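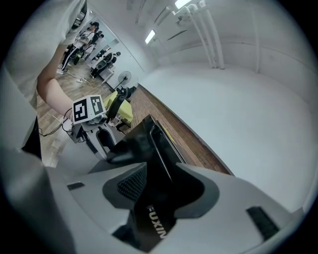
Downtown shop owners in Hamport say the new delivery hours leave them too little time to unload before customers arrive. Starting in March, trucks will have to be off Perna Street by 10 a.m., an hour earlier than now.

The city collected 3,033 responses to a survey on street parking over the winter. It also plans to turn 17 curb spaces into short-stay spots with a limit of 29 minutes. Drivers who stay longer will get a $60 ticket. 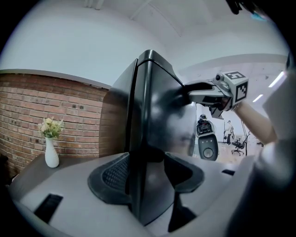 A glossy black panel, standing upright.

Silik Hardware and Yu Bakery have asked for a later cutoff on the side streets. The city says it will look at the hours again after the summer. Loading zones behind the library are not affected, and weekend parking downtown stays free.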